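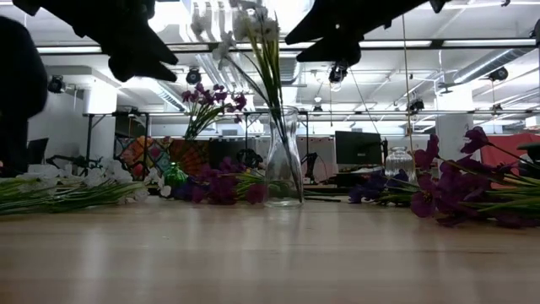
What keeps tall artificial flowers from tipping a glass vase over?
Weight low down in the vase, and stems cut or bent short enough that the heads don't all lean one way.

Home Orders Returns Support My Tickets

Ticket 1503, Vornness clear vase, narrow waist
Status: open

Customer, 9:10 am
The white stems from Wonora fall to one side. Your care page says to "fluff and rotate." I did. They fell to the other side.

Support, 11:40 am
Please try the Tilero clear filler beads, one 80 g bag.

Customer, 2:15 pm
I doubt a bag of beads fixes this, but fine. The full vase weighs 1160 g on my kitchen scale and the flowers still lean. The waist grips the stems and everything above it swings.

Support, 3:30 pm
Could you bend the bottom of each stem into a hook, roughly 28 mm, and put the heaviest heads in the middle?

Customer, 5:05 pm
Hooked four so far. Less lean, I'll admit. I'm not calling it solved until it has stood overnight. The purple ones go in the Sipos bottle next, one stem only. Leave the ticket open.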